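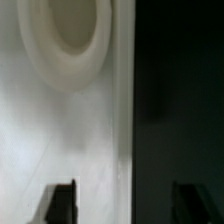

Fereshteh Ghorbani
Thread starter, test technician

Posted June 24, 2024

Went to the Trondex open day this month and said I'd write it up for the people who couldn't get the time off. The still at the top is from the wrist camera during the handling demo. Two black fingers, white part, dark green to the right of it.

The demo cell was one arm with a two-finger gripper and a monitor on a stand showing the wrist view. You signed up for a slot and got 15 minutes with an operator. Most of my slot went to watching it approach the part, stop, back off and approach again from a slightly different height. They were open about that being the hard bit. White on white gives the camera very little to work with, and the ring on that part is rounded all the way, so the edge goes soft in the picture. The only line I'd trust in that still is the straight one where the white stops and the dark begins.

Other stuff: parking was behind the building, follow the signs for Jansen because the Trondex ones are too small. Sanico had a table in the hall with gripper pads and a catalog. Lunch was sandwiches.

Happy to answer questions if I can.

weldneck
How wide does it open? Can't tell from a still with nothing to scale it by.

Fereshteh Ghorbani
I didn't write it down. There's a wide gap between the fingers in that shot, with the edge strip of the part sitting between them, but I wouldn't try to get a number out of it.

palletjoe
I was there in the morning group. I'd call it a weak demo. Fifteen minutes per person and my group saw 5 full cycles, and two of those had the operator step in. We have an old Zudine unit at work that does more than that before coffee.

Fereshteh Ghorbani
Your Zudine unit picks the same part from the same fixture all day. This one had no fixture. The operator moved the part between tries, at least in my slot.

palletjoe
Mine too, by maybe an inch. If you're going to invite customers, show the thing at the speed they'd have to run it. I asked what the cycle time was and got told it depends. I drove 18 miles for "it depends."

marnie_k
18 miles is nothing, come on.

I'm with the OP on this. I'd sooner see it slow and stopping than a canned routine they rehearsed all week. At the last one of these I went to (different company) everything ran perfectly and then we bought it and it didn't.

weldneck
Did anybody ask about lighting? There's a bright patch on the left of the white surface with streaks across it, and that would drive our vision guy crazy. And a gray smudge under the ring. Is that a mark on the part or a shadow?

Fereshteh Ghorbani
I took it for a shadow. It has no clear edge. I did ask about lighting and the operator said they were using the overhead lights and nothing else, and that a ring light on the wrist was planned. No date given.

weldneck
Then they should have waited and held the open day after the ring light.

tooth_and_rack
Disagree. Shop lighting is what most of us have. If it only works with its own lamp I want to know that before I get a quote.

Question for the OP: what are the fingers made of? They look solid black in the still, and the top slopes with a little raised tip on the inner side. I've been looking for something with a lip like that for picking thin walls.

Fereshteh Ghorbani
Didn't ask about material, sorry. The tip is as you describe, both fingers have it, mirrored. The right one is hard to make out against the dark green. The Sanico table had a finger with a similar lip, catalog page 1092. I can't say it's the same one. Ask them for a sample, they were giving out pads for free so they may be easy about it.

tooth_and_rack
Thanks, will do.

palletjoe
One thing I will give them. The monitor was a good idea. I've stood at plenty of cells where all you see is the back of the arm. Watching the wrist view you could tell it was going to miss before it got there. I'd still want numbers.

marnie_k
Did they say if there's another one?

Fereshteh Ghorbani
Not this summer. There was a sheet at the front desk to leave an email address if you wanted to be told about the next one. If you missed it, call the main number and ask for the demo room.

weldneck
Put me down as a maybe, if the light's in.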